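Lorkon Drernuline Top-Loading Washers
Set-up and First Use

Section 4: Preparing the machine for the first wash

Please finish Section 3 (hoses and leveling) before you start here. The work in this section is done without clothes in the drum.

4.1 Checking before power

1. Open the lid fully and look inside the drum. Take out the bag with the manual, the hose clips and any piece of foam.
2. Turn the drum slowly by hand. It should move freely and make no scraping sound.
3. Look under the machine and confirm that the transport bolts are removed. Keep the bolts. You will need them if you move to another home.
4. Open both water taps slowly, first the cold and then the hot. Wait 5 minutes and touch each hose connection with a dry paper towel.

CAUTION: If the paper towel becomes wet, close the taps and tighten the connection again. Do not connect the power until the connection is dry.

5. Connect the power plug directly to the wall outlet. Extension cords are not allowed with this machine.

4.2 Space for the lid

The lid opens upward, so a shelf or cabinet above the machine must be high enough. Leave 400 mm of free space over the closed lid. On the sides and at the back, leave 60 mm for air and for the hoses — more is better if your room allows it.

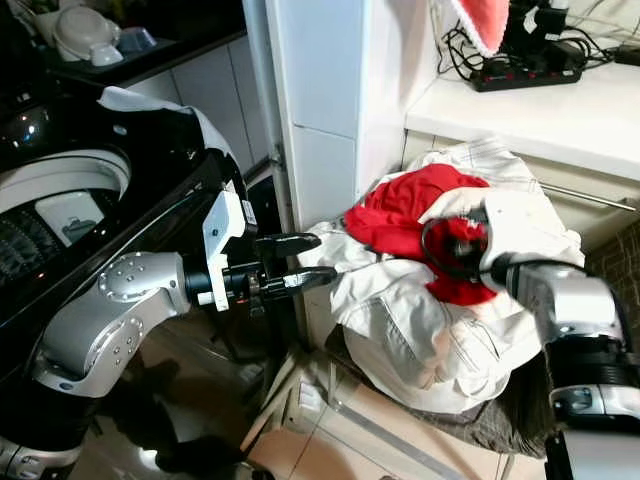 Lorkon Drernuline Set-up Guide — page 5

A towel over the raised lid is fine while you load or unload. Remove it before you close the lid, and check that no cloth stays caught between the lid and the top of the machine.

NOTE: Heavy wet things such as blankets should not hang on the lid. They can bend the hinge with time, and this damage is not covered by the warranty.

4.3 Running the empty wash

The empty wash removes dust and oil left from the factory.

1. Check that the drum is empty and close the lid.
2. Press POWER, then choose NORMAL.
3. Set the water temperature to WARM, up to 60 °C if your model has the number display.
4. Do not add detergent. Press START.
5. When the program ends, open the lid and wipe the inside of the drum with a soft cloth.
6. Leave the lid open until the drum is dry.

If a little gray water remains at the bottom, repeat steps 1 to 5 one more time. If water remains after the second wash, see Section 9, "Machine does not drain".

4.4 Before you call service

Please have the model number ready. It is printed on the plate at the back, next to the cold water inlet. Parts and service are handled by Indano.

Text revised August 26, 2020, by Ariel Espiritu.

Continue with Section 5: Sorting and loading.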